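Friction and Wear at the Pivot of Small Folding Tools

Project report, Department of Mechanical Engineering, Kostberg

1. Background

Small folding tools depend on one joint. The pivot holds the blade or leaf in line, sets the force needed to open it, and carries side loads it was often not designed for. Wear at this joint shows up first as side play and later as a blade that no longer centers between the scales. The project compared two washer materials, nylon and phosphor bronze, under repeated opening and closing with no added lubricant.

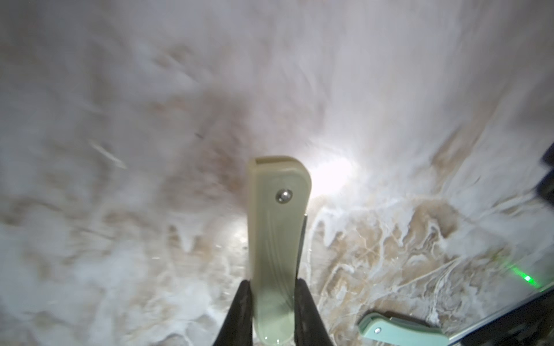
Pivot torque depends on screw preload, washer friction and the mean radius of the contact ring. Of these, preload is the hardest to hold constant. A small change in screw angle gives a large change in clamping force, as the washers are thin and stiff. In a folding knife of the kind shown, with a small round metal screw near the upper part of a pale green handle and the blade folded against the side, the contact ring is small and the lever arm of the blade is long by comparison. Errors in preload are therefore felt clearly by the user. The handle material also matters. Plastic scales creep under the screw head, and part of the preload is lost before any wear has taken place.

2. Method

Test joints were made up from steel leaves and plastic scales. Each joint was cycled 2000 times through its full travel on the Husar bench drive. Opening torque was read before the first cycle and again at the end. Side play was measured at the leaf tip with a dial gauge under a fixed load. The joints rested for 36 hours between assembly and the first reading so that early creep would not be counted as wear.

Washers were weighed before and after cycling. The Radach balance was zeroed before each weighing.

3. Work surfaces and parts handling
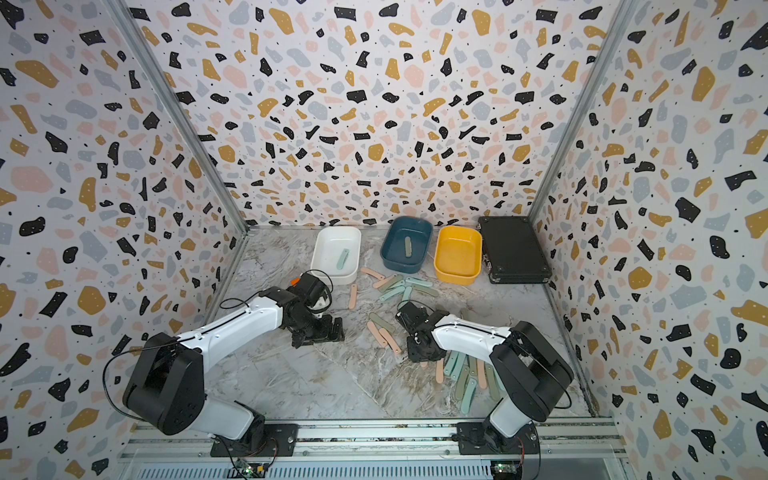
Figure 2. Work area with patterned walls, flat pink and green sticks, and storage containers at the back.

Parts were sorted by washer material and kept in separate trays. Mixed washers were the main source of error in the pilot run, and those results were discarded.

4. Results

Nylon joints lost roughly a third of their opening torque over the test. Bronze joints lost less, but the spread between joints was wider. Side play increased in both groups. Weight loss in the bronze washers was close to the resolution of the balance and is not reported as a rate.

5. Limits

Dust was not controlled. The Huvum torque gauge was calibrated only in March, before the pilot run, and drift after that point is unknown. Cycling speed was higher than in normal use, and heating at the nylon washers was not measured.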